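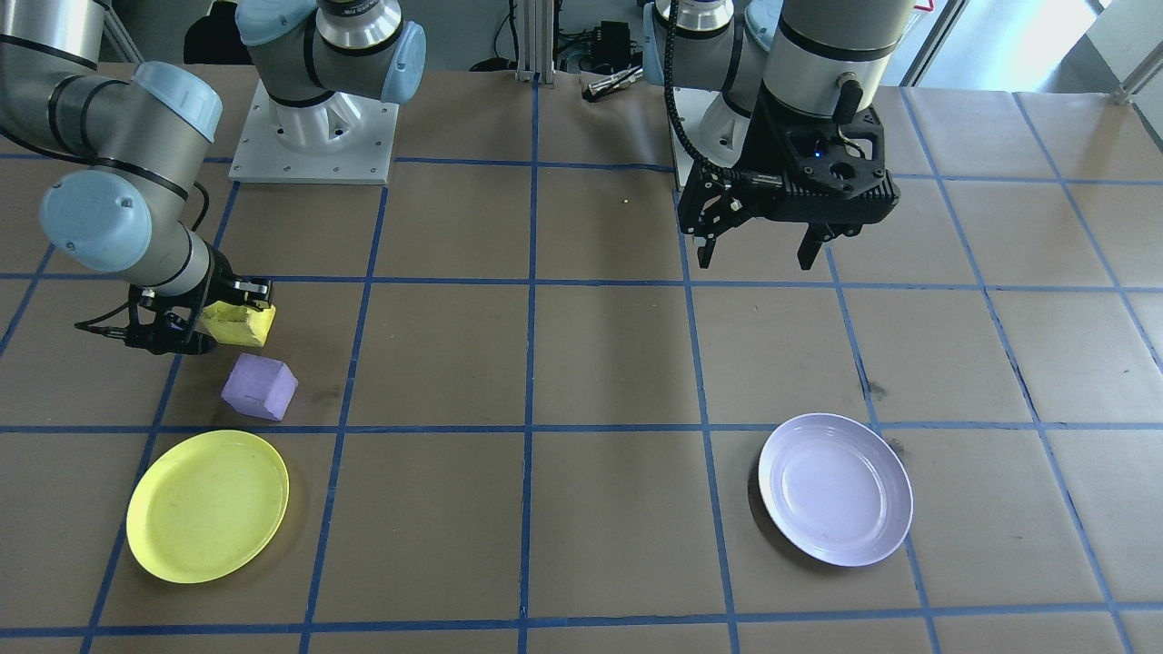
Reading time: 6 minutes

Brown Paper, Blue Tape: Marking Out a Shared Worktable
Second-year group project, final report
Karthikeyan Chowdary, Morven Galbraith and Kálmán Bárány
Supervisor: Dörte Heitmann
Submitted Feb 3, 2019

1. What we were asked to do

The project sheet ran to one paragraph and asked us to "design and build a tabletop on which the positions of everyday objects can be recorded clearly and restored by a second person". Our group read this as an invitation to buy things. Dr Heitmann read our first budget and suggested paper and tape.

By a second person she meant someone who had not been there when the objects were put down. If you write "plate on left, sponge near it" and hand the note to a friend, you will get back a plate on the left and a sponge near it, and hardly anything else will match. We tried this on the first afternoon with Annag Munro from the year above. Her plate ended up far enough from ours that we argued over whether she had read the note, and she had, twice.

So the work came down to three things: a surface to put everything on, some lines to measure by, and a set of objects that would make trouble in useful ways.

2. The surface

The bare table was too shiny. It threw the ceiling lights back at anyone trying to see where the edge of a plate was, and pencil would not stay on it. We looked at a cotton cloth (wrinkles, and moves when you move), white lining paper (glare again, and it showed every fingerprint from the moment it came off the roll) and brown kraft paper.

Kraft paper won easily. It is dull in both senses, it takes pencil, and when you ruin a piece there is more. Ours came from Jirkus on a roll 120 cm wide, and the roll had clearly been stored on its end by someone with a grudge, so the first metre had a dent every turn. We cut that off and used it for planning.

Getting the paper flat took longer than choosing it. Our first sheet was taped down at the corners only and rose in the middle overnight like a loaf. For the second we worked from one long side to the other, one person pulling and one smoothing with a rolled-up jumper. Kálmán wanted to dampen the sheet and let it shrink tight, as you do with watercolour paper. He was allowed to try this on an offcut. The offcut is now a sort of bowl.

3. The lines

We drew the first grid in pencil, at 200 mm spacing, and were very proud of it until we stood up. From standing height it was barely there. Marker pen was easy to see and impossible to correct, as Morven found out on her second line.

Painter's tape solved both problems. The blue shows up well against brown, it goes down straight if you let it, and it lifts without taking too much of the paper along. The tape has a width of its own, though, and we had not thought about that. Is the line its left edge, its right edge, or somewhere down the middle? We had laid nearly the whole first grid before Karthikeyan asked, and it emerged that each of us had been using a different answer. That grid was scrapped.

The rule we settled on:

Pencil line first, tape laid with its middle over the pencil.
All the strips in one direction go down before any of the strips that cross them.
Press with a ruler, do not stretch. Stretched tape creeps back and takes the corner with it.
Measure each line from the table edge and never from the line before it, or the errors queue up and arrive together at the far end.

We also tried a cheaper tape, sold as Viltow, to save money. It came up at the ends within a day. We went back to the first kind and recorded the saving as nil.

4. The objects

We wanted things anyone would recognise and nobody would miss. The final set was mostly from a kitchen cupboard: a round yellow plastic plate, a yellow sponge, a white plate with a hint of lavender in it, and a purple foam cube that came from a box of children's blocks and looks as if it knows it is in the wrong company.

The cube was the easy one. It has corners, so you can say which square it is in and which way it is turned, and a second person can put it back. At least in theory. People are surprisingly bad at "slightly turned", and our note-takers used the phrase for anything up to an eighth of a full circle.

The plates were harder than we expected. A round plate has no corners to point at, and a big one does not fit politely into one square. The yellow plate spent most of its time sitting across a line of tape, at which point "which square is it in" has no proper answer. We tried "mostly the left one". We tried naming the square under the centre, but you cannot see what is under the centre of a plate, on account of the plate. In the end we noted where the rim crossed the tape, which sounds fussy and works.

The sponge was the worst. It is light, it is soft, and it gets nudged by sleeves. Put flat on the paper it behaves. Put on a plate it slides off-centre, leans on the rim, and turns itself to an angle that neither the plate nor the grid can help you with.

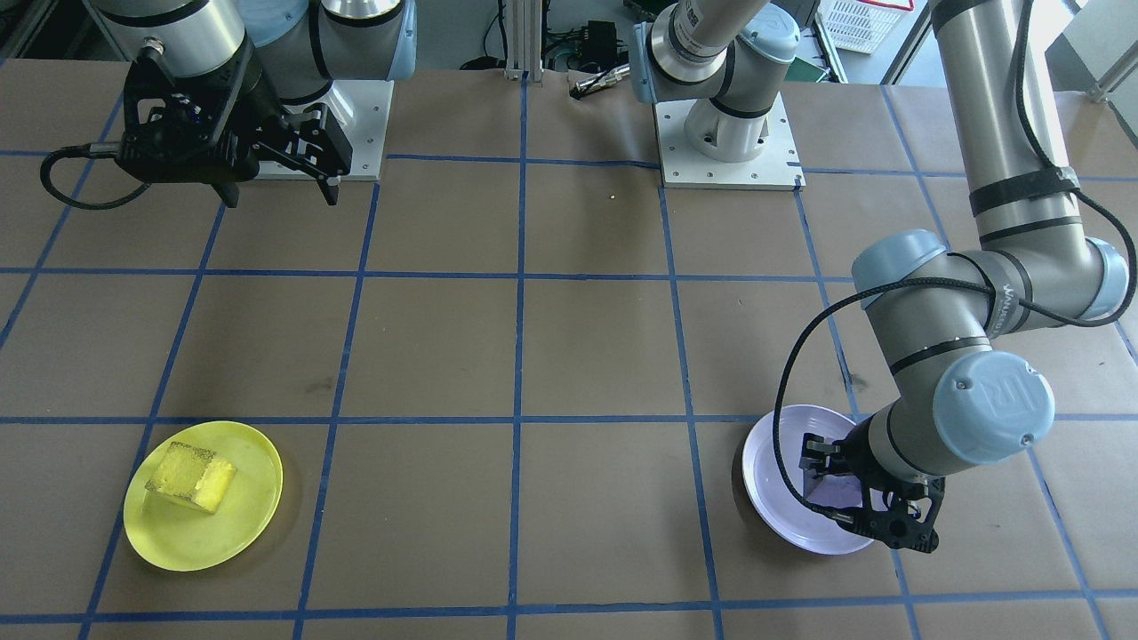
Fig. 2. Sponge on the yellow plate, lower left; pale plate at lower right with its edge lifted from the paper.

Anything resting on something else needed a note of its own. We ended up describing the plate against the grid, and then the sponge against the plate, with the plate treated as a clock face and twelve o'clock pointing at the far side of the table. Morven objected to the clock on the grounds that some people under twenty cannot read one. We tested this on her brother, who could, and was insulted.

A tilted plate broke the system again. Our notes had no word for height. For now we write "flat" or "edge up", and if it is edge up we say which side. We do not claim this is elegant.

5. How we tested it

One person arranged the objects and wrote the note. A second person came in after the table had been cleared, read the note and put everything back. A third compared the two arrangements with a ruler. We rotated the jobs so that no one could blame their handwriting on someone else for long.

With the bare table, the rebuilt arrangement was obviously different from the original nearly every time. With the grid, the cube usually came back within a thumb's width. Plates were a little worse until we brought in the rim rule, then about as good. The sponge improved, but we would not want to be marked on it.

The longest note we collected was some 400 words and described one plate. It was Kálmán's. It was also the least accurate, mainly as Annag gave up halfway down and guessed.

6. Problems

Colour. A yellow sponge on a yellow plate was a choice we made without noticing. The two are easy enough to tell apart up close, less so from the other end of the room when you are checking somebody's work. A different sponge would have cost very little.

Smudges. The yellow plate picks up marks and we never kept it properly clean. One tester used a smudge as a landmark in her note. It was a good note, but it relied on nobody washing up, and we had to rule it out.

Labels. We never labelled the squares on the paper. The plan was letters along one side and numbers down the other, kept on a separate card so the surface stayed plain. The card was lost, remade, lost again and found in Karthikeyan's copy of the Bukhari lab handbook, where it had been marking the page on keeping records.

7. What we would change

Lighter tape for half-way lines, so that each square could be split when needed. A heavier paper. A sponge in any other colour. We would also write the rule about tape edges on day one and make everyone sign it.

Dr Heitmann asked whether the grid could be printed on a single sheet instead, and Jondia does quote for that sort of thing. The quote was more than our whole budget. The tape is still down and only one corner has lifted so far. Morven has pressed it back with a ruler.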